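Takton Launches Duder, a Pad and Towel Exchange for Car Detailers and Weekend Polishers

BISELL, 26/07/2018

Takton, the car care supply company that has been selling pads, towels, brushes and bottles out of the same brick building in Bisell since its very first mail-order catalog, is delighted to announce the opening of Duder, a brand-new exchange service for used polishing pads and microfiber towels. Customers send in their dirty pads and towels in a prepaid bag, and a matching set of clean, inspected and sorted ones goes back out to them, packed and ready for the next car.

We have been talking about doing this for a very long time (longer than some of us would like to admit, if you count the conversations over coffee before the shop opened), and it makes us very happy to say that the first bags will go out to customers this week. If you have ever finished a long Saturday on the family wagon, looked down at a bucket full of pads caked with compound, and decided to deal with it tomorrow, then you already know why we wanted to build something like this.

Duder began as a small trial in May with a group of 20 detailing shops that buy from us regularly. They were kind enough to send us their very worst, and they did not hold back! We received foam pads with compound dried right into the face, wool pads matted flat, and towels that had clearly been used on wheels and then, we are sorry to say, on something else. Over the course of the trial we washed, dried and checked 3,000 pieces, and we learned a great deal about what can be saved and what should be retired.
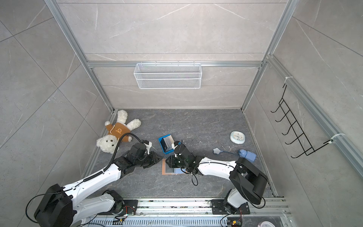

Do I get my own pads and towels back?

Members on the standard plan receive pieces from the shared pool, matched to the size, material and cut of what they sent in. Anyone who would like their own pads returned can choose the Keep Mine plan, in which every bag is washed as a separate load and comes back with the same pieces inside, less anything that failed inspection.

We know that many of our longtime customers feel strongly about this one, and we heard about it quite a lot during the trial. A pad gets to feel like an old friend after a while. You know how much pressure it likes and how it behaves on a curved fender, and you may not want to hand it over to a stranger in exchange for one that is merely the same color. That is a perfectly good reason to pick Keep Mine, and it costs only a little more per bag. Most of the shops in the trial went with the shared pool in the end, mainly because the turnaround is quicker, but several of them keep one bag of favorite finishing pads on the other plan, and the two can be mixed freely on a single account.

How a bag makes its way through the wash

All of the cleaning is carried out by Koech, a laundry that has looked after shop rags and work coats for garages in our area for many years, and which set aside a separate room and separate machines for Duder. Nothing that comes from a Duder bag is ever washed alongside ordinary shop laundry, and we were firm about that from the first meeting. One greasy rag in the wrong load can spoil a whole batch of towels meant for clear coat, and a towel that has picked up metal grit is a towel that will leave scratches.

When a bag arrives, it is opened and sorted by hand. Foam pads go one way, wool goes another, and the microfiber pads are looked over for loose edges where the face meets the backing. Towels are divided into paint towels, glass towels and what our sorting staff affectionately call "everything else," a group that includes wheel towels, door jamb towels and the ones that live under the seat. Each group has its own wash program. Foam is soaked first in cool water with a mild cleaner that loosens dried polish, and then rinsed until the water runs clear. Wool gets a shorter wash and is combed while damp. Microfiber is washed warm without any softener, ever, and dried on low heat so that the fibers keep their split ends and go on picking things up the way they should.

After drying comes the part that takes the longest. Every pad is pressed, bent a little at the rim and checked for tears, and the hook-and-loop backing is tested on a plate. A pad with a tired backing can come off at speed, and nobody wants to go looking for one behind the water heater. Towels are shaken out, looked at on both sides and felt for anything stiff. Pieces that pass are folded or stacked, sealed in a clear sleeve and shelved by size. Pieces that do not pass are taken out of the pool for good. Retired towels are cut down and sold in our outlet corner as utility cloths, which are very handy for lawn mowers, bicycles and muddy dogs.

Good light is the one thing we spent more money on than we had planned, and we do not regret a penny of it. Lint, dried polish and fine scratches all have a way of hiding until the light hits them from the right side, and we now have our sorters turn each piece under two lamps before it is passed. Anybody who polishes cars will know the feeling of a panel that looks finished from the driver's side and full of haze from the other. You can get a sense of it from the dark, veined surface in the picture, where the pale streaks stand out nicely toward the middle and go soft and shadowy by the left edge. A black hood in a dim garage will do exactly the same to you, so our welcome booklet includes a page on where to put a work light, written for people who have only one of them and an extension cord that is never quite long enough.

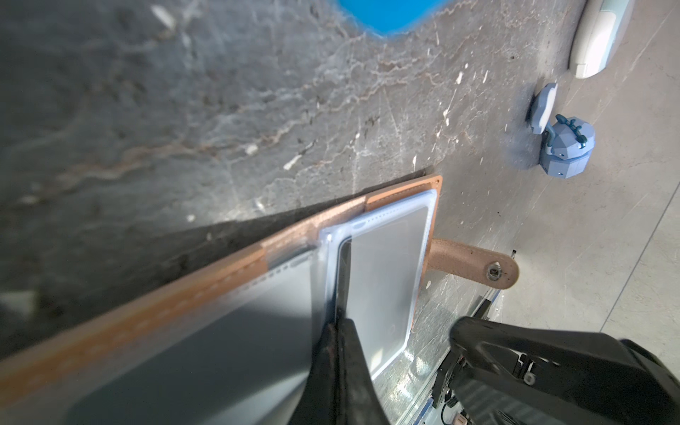
Plans for shops and for home garages

Duder is open to professional shops and home users alike, and we tried hard to keep the two sides simple. The home plan has no monthly fee. You buy a bag when you need one, fill it whenever you get to it, and drop it in the mail. There is no deadline on a bag, and if it sits on a shelf through the winter it will be every bit as welcome in the spring. We ask only that pads be knocked out or brushed off before they go in, and that nothing be sent to us soaking wet, as a sealed bag of wet wool in July is a memorable thing to open.

The shop plan works on a regular schedule. Each shop picks a pickup rhythm, either every week or every other week, and tells us which sizes it uses the most so that we can keep enough of them on the shelf. Shops also receive a sturdy sorting bin with separate sections for pads, paint towels and everything else. One of the trial shops told us that the bin alone had stopped a long-running argument over whose towels were whose, and we were tickled to hear it.

As of this morning, 479 customers have put their names on the early list, and we would like to thank each and every one of them for their patience while we ironed out the labels. Early list members will receive their first bag free of charge, along with a code for a second one to give to a friend. With the machines now in place at Koech, the service can handle 1,050 bags a month, and we will add a second sorting table if it starts to look as though we need one.

What we can and cannot take

We accept foam, wool and microfiber pads from any maker, whether or not they were bought from Takton, in all of the common sizes from the little spot pads up to the big ones for rotary machines. We accept microfiber towels of any weight, waffle weave drying towels, wash mitts and cotton applicators. Please do not send us clay, sandpaper, sponges that have begun to crumble, or anything used with body filler or undercoating. Towels that have been used with ceramic coatings are a sad case, for the coating hardens in the fibers and no amount of washing will bring it out again. Those should go in the trash at home, once they have been laid out flat to cure according to the directions on the coating bottle.

If something turns up in a bag that does not belong there, we will set it aside and drop you a line before doing anything with it. During the trial we came across two house keys, a child's sock, and a very nice tire gauge, all of which were mailed home.

Come and see us

To celebrate the opening, the Takton store in Bisell will have a Duder drop-off counter beside the register, and customers who come in person may swap up to six pads on the spot without mailing a thing. Our counter staff will be glad to look over what you bring and tell you plainly whether it is worth washing. There will be lemonade by the door for as long as the warm weather holds, and a table of retired towels at a price that is hard to walk past.

Bags can be ordered at the store counter, over the phone, or with any regular Takton order by ticking the Duder line on the order form. Members of the press who would like to visit the sorting room are asked to contact the Takton front desk ahead of time so that a visit can be arranged outside of pickup hours.

About Takton

Takton supplies pads, towels, polishes, brushes and small tools to detailing shops, body shops and home users. The company is based in Bisell, where it runs a retail store, a mail-order department and a small teaching garage that offers evening classes on washing, machine polishing and interior care.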